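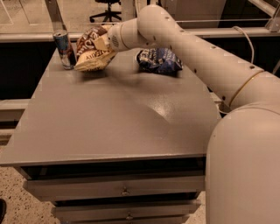 The question people put to Suha Aoun most often is when they can buy one. She runs the handling group at Vullorel, which has spent most of this year teaching a two-fingered arm to tidy up, and her answer has not changed since spring: not yet, and not for the price of a dishwasher.

Tidying sounds like the easy end of housework. There is no heat, no water and nothing sharp. A person clearing up after lunch picks up a crisp packet without looking at it and has their mind on something else by the time it reaches the bin. For a machine, a crisp packet is one of the worst things in the house.

A tin or a box keeps its shape when you touch it. A foil bag changes shape as soon as a finger lands on it, and it shines, so the cameras see highlights that move when the arm does. A full bag is a cushion of air. An empty one has no obvious place to hold.

"We can do cans all day," Aoun says. "I stopped showing visitors cans."
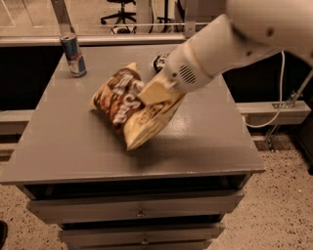

**TRURNSKA, November**

The test area is on the ground floor, and on the Sunday I went it was quiet enough to hear the motors. The job was to lift snack bags off the top of a grey chest of drawers and put them down again somewhere else on it. It is dull to watch for long. The arm comes in from the side, slows down well before it needs to, and lowers its fingers as if the bag might bite.

Vullorel gave me its figures for one week of this. Out of 808 attempts at a bag, 186 failed. Most of the failures were simple misses, where the fingers closed on air or slid off a crease. A few were worse, with the bag pushed off the edge and on to the floor. A good lift took 34 seconds on average, counting the time spent looking and deciding.

A child of five would beat that without trying. The company knows it, and does not argue.
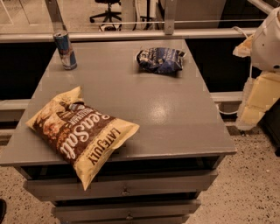

Size matters as well. A big bag of tortilla chips can be wider than the hand that has to hold it, so the fingers must find a seam or a fold, and the weight inside slides about once it leaves the table. Squeeze hard and you have crumbs. Squeeze too little and it drops.

Bilal Abou Jaoude looks at the same problem from the shop floor. He manages packing for Tarawneh, a food wholesaler, and has been offered arms by three suppliers. He bought one, from Urex, and it stacks cartons. The bagged goods are still packed by hand.

"A carton is a carton," he says. "With bags, my people are faster, and they notice when one has split. I would want a machine to notice that before I paid for it."

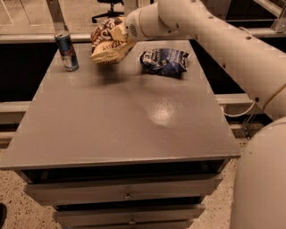 He thinks that could come within a few years for his trade, where the goods are known and the light never changes. Homes will take longer — every kitchen table is different, and the things on it are different by the evening.

Aoun agrees with most of this. Her group's next step is to have the arm open a drawer and put things away in it, which means a handle, a moving front and a space it cannot see into until the drawer is out. She would not give me a date for that.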